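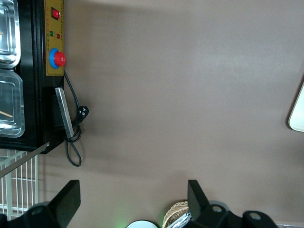

I've been waiting all year to write this one up! Kaja Venckus has finally put her glass negatives on public view, and the show opened last night at the Odari gallery on the second floor, up those awful stairs.

If you missed my earlier posts, Kaja bought 131 plates at an estate sale, all of them portraits from a studio called Gruder that closed before the war. The sitters are mostly shop workers and their kids, dressed up and trying very hard to keep still. She spent eight years cleaning and printing them (in her own bathroom, for the first few), and 60 of the prints are on the walls now.

My favorite is a girl with a goose under her arm. Letay Derese, who hung the show, put it right by the door, so you meet the goose first — good call. I also liked the back room, where a few cracked plates sit on a light table and you can lean in close and see the retoucher's pencil marks.

It was packed when I got there at 7, and I only got a quick word with Kaja. She told me a small book is on the way from Abera, with an essay by Nahom Abdella, and that she's still looking for names for most of the faces.

The show runs through August and it's free. Go early if you want the back room to yourself.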